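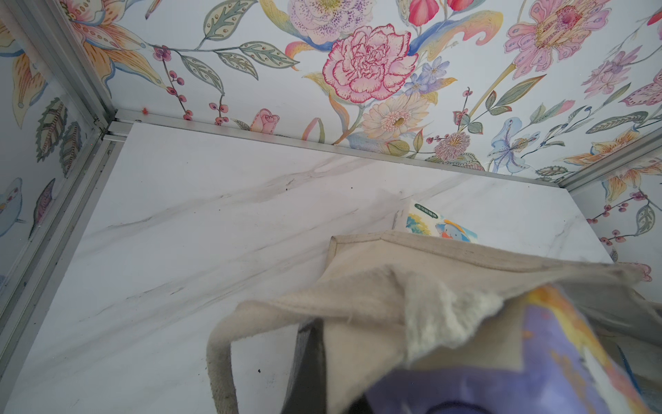
Why does my Vallby decaf taste different this spring, asks one reader, who has been ordering two bags a month and would like her old breakfast back.

Fair enough. The farm group that supplied the beans stopped exporting in August, so Vallby is now made with a lot bought through Fallitz. The roast level is the same. The beans have their own opinions.

Can I still get the old one?
No. The last 26 bags went to whoever refreshed the page fastest.

What is the closest thing you sell?
Saludo Decaf. It is a shade darker and less fruity. If you take milk, you may not notice. If you drink it black, you will, and you will write to us.

Is decaf completely free of caffeine?
No, and neither is anybody else's. A small amount stays in the bean. If your doctor has said none at all, please listen to the doctor and buy mint tea.

Which grind should I pick?
Whole bean if you own a grinder, medium for drip machines, coarse for a French press. "Whatever is normal" is not a setting on our grinder, though it remains a popular request in the comments box.

Do you ship to P.O. boxes?
Yes, up to two bags per order. Anything bigger goes to a street address.

My code won't work.
Codes from the old Prareo store expired when we moved the shop. Typing it in capitals won't help.

Where do I send a complaint?
Reply to your order email, or write to P.O. Box 1463. The email gets read first.

Page updated 2024-03-21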